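Speaker notes - Feeding a Crowd Without Losing Your Mind
Birnelel Community Kitchen evening, August

Get the mic sorted first. Water on the left. Wait for the people at the back to sit down.

Hi everyone, thanks for coming out in this heat! I run the kitchen side of the Keane summer supper, and last year we fed 143 people out of a hall with one oven and a sink that drains when it feels like it. So tonight is everything I wish I'd had written down before I said yes to that.

Start with the menu. My first menu had 14 dishes on it (pause, let them groan). I was so proud of it. By four in the afternoon I was crying over a tray of stuffed mushrooms. Now I do one big main, a couple of sides and a dessert people can pick up with their fingers. If a dish needs someone standing over it for the last five minutes, it goes.

Then shopping. I used to go to three stores to save a few dollars and I'd come home too tired to chop an onion. These days I put in one order with Prevamik, they drop it at the side door, and I check it against my list before the driver leaves. Do check it - we once got 20 bags of sugar and no rice.

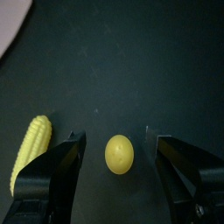
Portions are what everybody asks me about, so slow down for this part. I plan by the plate. I put down what I'd want one person to get and then I multiply, and I do it with food on the table because I can't picture a pound of anything to save my life. Take a small yellow potato and an ear of corn, like the ones up on the screen. For a hungry adult I'd want 2 potatoes that size, plus the corn, plus whatever's coming off the grill. For little kids I'd snap the corn in half and go easy on the potatoes. Write your number on the recipe card, or you'll be working it out again at midnight.

(Ask: who here has run out of food at an event? Hands up. Mine goes up too.)

OK, timing. Work backward from when people sit down. Supper at six means the potatoes go in the water at five, and the big pots take forever to boil, so the burners go on well before that. Tape the schedule on the fridge door where everyone can see it.

Leftovers - bring lidded tubs, more than you think. The folks at Ivari take ours the same night if we call by eight.

Questions now. If they ask about the chili recipe, it's on the handout, second page. Remind them to stack their chairs.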